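Vinora Body-Worn Camera, Clokdale kit
Duty and council ranger version. In stock at Nevstead
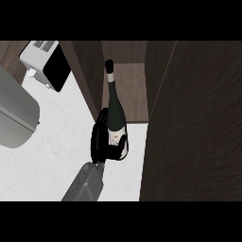
Dark green bottle, cream label, on white marble.

Price on application for agencies. Single units to licensed security firms only, have your licence number handy when you call.

Overview

Small body camera for officers, rangers and licensed guards. Clips to the vest or a shirt placket. One big slide switch on the front, forward is record, back is stop. Works with gloves on. Red light when recording, can be set to dim but not off, and we get asked so I'll say it again, not off. Members of the public are entitled to see when they're being filmed and most department policies now say so in writing.

Pre-record buffer is 30 seconds, video only, sound starts when you slide the switch. Check that against your own policy before you roll them out. Some agencies want the buffer disabled, we can do that here before shipping, just put it in the order notes.

What's in the kit

Camera body
Vest clip and magnetic shirt mount
Charging cradle, single
USB-C lead
Quick card, laminated
Lanyard (grey at the moment, black on back order til October)

Multi-bay docks sold separately. So are the shoulder mounts.

Footage and access

Files are encrypted on the camera. Wearer can play back and add a tag, cannot edit or delete. Only an administrator login can export and every export goes in the log with name, time and reason. The log can't be edited either, including by us.

If you're answering access requests or complaints the export comes out as a standard video file plus a one page summary, no special player. Redaction (faces, plates, street numbers) is done in the Jayawardena desktop software, licence per seat, see the accessories page. A review body or a lawyer can be given a view-only link that expires.

We don't hold your footage. It sits on your server or whichever storage provider you've signed with. Please don't ring us asking for a copy of an incident, we haven't got it, you need to write to the agency concerned.

Specs

Storage: internal, not removable
Battery: a full shift, less with the buffer on
Units per carton: 100
Dock cycle rating: roughly 700 charges before noticable drop off
Warranty: 2 years camera, clip not covered
Mounts included: 2
Colour: black or hi-vis yellow

Older Clokdale cradles do not fit this model. The pins are on the other side. Had a few returned over that so check the sticker underneath, if it says MK1 you need the new one.

Ordering

Agencies and councils, send a purchase order and a contact for the administrator login. Camera won't activate without one. Trial units go out on loan to departments writing or rewriting a camera policy, ask for Kamil Danko in the Nevstead office. He has a sample policy he can email, plain wording, covers when to switch on, when you're allowed to switch off and who gets to look at it after. Have your own legal people read it, its a starting point.

Phones on weekdays, closed Sunday. Saturday mornings is pick up only, ring the bell at the side door.

Returns

Unopened, full refund. Opened, we need the camera wiped by your administrator first and the wipe reciept in the box. No receipt and it goes back to you at your cost.

Related: multi-bay dock, shoulder mount, spare cradle, in-car unit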